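Print this page | E-mail to a friend
14 comments | 37 shares

Bring Back the Boring Meeting Minutes

I've been reading the minutes of my town's library board, and I want to talk you into liking them. Stay with me!

I live in Posham, which has one library, one decent bakery and a strong opinion about parking. In March I wanted to know why the library had stopped opening on Sundays, so I went to the town website and found a folder with every set of board minutes going back years. I figured I'd read one, get my answer and go make dinner. I read until bedtime. (Dinner was toast.)

The old ones are wonderful. Somebody with a very dry hand wrote down who showed up, who proposed what, who said no, and what the furnace guy wanted to charge. There's a stretch where the board argues over 2 book drops, one for each parking lot, and you get every side of it. One member thinks the second drop is a luxury. Another has measured the walk. It goes on for three meetings and then they buy the second drop for $700 and never mention it again. I know exactly why there's a metal box by the back door now, and I feel closer to that box than I do to some of my cousins.

Then the style changes. A few years back the minutes turn into what I'd call highlights. "The board had a productive conversation about hours." That's the whole entry! That was my Sunday question, and the answer was that a productive conversation had been had. By whom? Did anybody vote? Did anyone put up a fight for the people who work all week and can only get there on a Sunday? I don't know, and I was looking right at the official record.

I called the library and got Llinos Mathias at the front desk, who was very nice about it and thought it came down to staffing. She's probably right. But she was going from memory, and in ten years she may have moved on, and the next person who wonders will have one cheerful sentence to work with.

My friend Qianru Yao takes the other side of this, and she's sat on more boards than I have, so I'll give her a fair shake. She says detailed minutes make people perform. Put every remark on paper and you get speeches. Leave it loose and folks will admit they don't understand the budget, which a lot of them don't. She also says the job of writing it all down lands on whoever is too polite to say no, and that it eats their whole weekend. I believe her on both counts.

Still, I'm not asking for a transcript. I don't need the coughing. I want the motion, the vote, the dollar amount and a line or two on what the disagreement was. You could do that on one side of a sheet of paper, and you could do it before you forgot everything, sitting at your own desk with your own mouse and a cup of something.

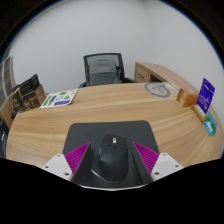
What about letting the software do it?

Everybody asks me this. The club I belong to (we swap garden seeds, it's very low stakes) tried a program called Flidis that listens to the meeting and hands you a summary. I had high hopes! What we got was very smooth. It said we'd "aligned on next steps for tomatoes." We had not aligned on tomatoes. We'd had a real fight over tomatoes, and Mr. Sivakumar had gone out to his car for a while to cool down. I don't want him embarrassed in print, but "members disagreed on sharing saved tomato seed, vote postponed" would have told the folks who stayed home something true.

So my beef with the software is the same as my beef with the highlights. They both sand off the part where people wanted different things, and that's the part I go looking for later. A record where everyone always agreed is useless to the person who has to pick up the argument again, and somebody always does.

What I'd like is pretty modest. If you're on a board or a council or a seed swap, take a turn writing it down. Name the motion. Put the number in, even when the number is dull. If there was a split, say so — you can be kind about it. Then post it where a regular person can find it without making an account or calling anybody.

I've asked our library board to go back to the old format, and I'm on the list to speak at the next meeting. I'm told I get three minutes. I'll be checking how they write me up.

Posted June 2026
Print this page | E-mail to a friend
14 comments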